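21. Juni 2021

Whiteboard im Backsteinraum, zweiter Anlauf

Ambros meint, das große Board sei »wieder wie neu«. Ich habe heute Vormittag davorgestanden und bin anderer Ansicht. Schrift ist keine mehr drauf, das stimmt. Im unteren Drittel liegt aber weiterhin ein grauer Schleier, der je nach Standort mal da ist und mal nicht. Ob das Stiftreste sind oder ob die Beschichtung dort durch ist, lässt sich mit Hinschauen nicht klären. Gegen das Deckenlicht sieht sowieso alles fleckig aus.

Was bisher probiert wurde, soweit ich es zusammenbekomme:

Trocken mit dem Schwamm. Verteilt nur.
Feuchtes Tuch, lauwarmes Wasser. Etwas besser, nach dem Trocknen wieder Schlieren.
Der Reiniger von Purkumero, den Clem bestellt hat. 262 ml für einen Preis, zu dem ich lieber nichts schreibe. Laut Etikett »restlos«. Gegenprobe mit Isopropanol auf einem handgroßen Feld rechts unten: kein Unterschied, den ich blind wiederfinden würde. Clem sieht einen. Clem hat die Flasche allerdings auch ausgesucht.

Offen: ob die Stifte schuld sind. Die alten von Sheehan gingen nach einer Woche noch trocken ab. Die neuen aus der Plellton-Packung (schwarz und blau) lassen schon nach einem Tag einen Rand stehen. Das ist bisher ein Eindruck, keine Messung. Ich schlage vor, je einen Strich pro Stift zu ziehen, Datum daneben, 4 Tage stehen lassen, dann trocken wischen. Vorher kaufen wir nichts mehr nach. Bitte auch keine weiteren Mittel draufsprühen, sonst wissen wir am Ende gar nichts.

Magnete

Zweites Ärgernis. Im Gadthorpe-Katalog steht, das Board sei »vollflächig magnetisch«. Mag sein, nur halten die kleinen Magnete darauf ein Blatt, bei zweien wird es schon wacklig, und der Ausdruck vom Belegungsplan lag heute früh wieder am Boden. Papier mit 80 g, also nichts Schweres. Ambros vermutet die Magnete, ich eher die Blechstärke. Zum Vergleich müsste man dieselben Magnete an die Schranktür hängen. Macht das bitte jemand, bevor neue bestellt werden. Artikelnummer der alten endet auf 377, falls die Schachtel weg ist.

Ablage unten: Stifte rollen dort herunter, sobald einer gegen das Gestell kommt. Clem will eine Leiste ankleben. Von mir aus, aber mit etwas, das man wieder abbekommt.

Stand heute 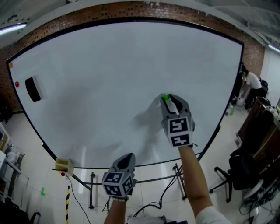
Board heute, links der rote Magnet, grauer Schleier unten Mitte. Grüner Ball im rechten Greifer.

Der Schleier kommt auf dem Bild schwächer heraus als vor Ort, finde ich. Taugt also nur bedingt als Vergleich für später. Für die Striche nehmen wir das obere Feld, dort ist die Fläche am gleichmäßigsten. Nicht die Mitte unten, da streiten wir hinterher nur darüber, was vorher schon war.

Ambros möchte den Punkt als erledigt abhaken. Ich lasse ihn offen, bis der Strichtest durch ist. Wenn die Sheehan-Stifte wieder sauber abgehen und die anderen nicht, tauschen wir die Packung um und das Board bleibt. Wenn beide haften, war es die Oberfläche, dann hilft auch keine Flasche mehr, und im November steht das Ding ohnehin auf der Liste für Ersatz. Dort stand es letztes Jahr allerdings auch schon.

Noch zu tun: Strichtest (ich), Magnete an der Schranktür (Ambros), Kassenzettel Plellton suchen (Clem).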